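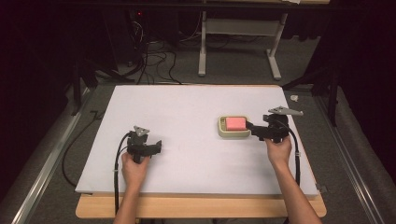
Client Gifts and Giving, notes from June 2003

Homa Ebrahimi chaired, I typed, so blame me for the spelling. Prelent's two people joined by phone and we lost them twice.

Last year's gifts. We went back over the fruit baskets (sigh). 87 came back to us because our address list was so old, and the Kermani office got theirs after they'd closed for the holidays. I said I'd clean up the list and I will, I've already started on the A's!

This year. Homa wants to skip baskets and give the money to a literacy group in each client's name, with a card. I love this. Etier thinks some clients will still expect a box on the desk, and we went around on that for a good while. We settled on cards for everyone plus a small tin of cookies for the 200 we see in person.

Cards. Wedilura quoted us on 900, recycled stock, two colors. Over 400 of those need a handwritten note, so please, please sign up for a lunch hour in December. I'm bringing pens. Prelent asked if we could print the signatures and Homa said no before they'd finished asking.
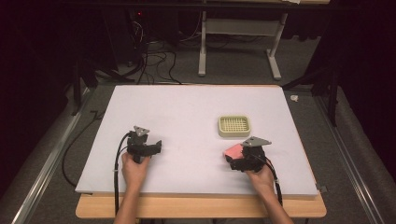
Tray on the white board

Wording. Still stuck between "Happy Holidays" and "Season's Greetings." Send me your vote by Friday.

To do: me, address list. Homa, call the literacy group. Etier, cookie prices, and bring samples this time.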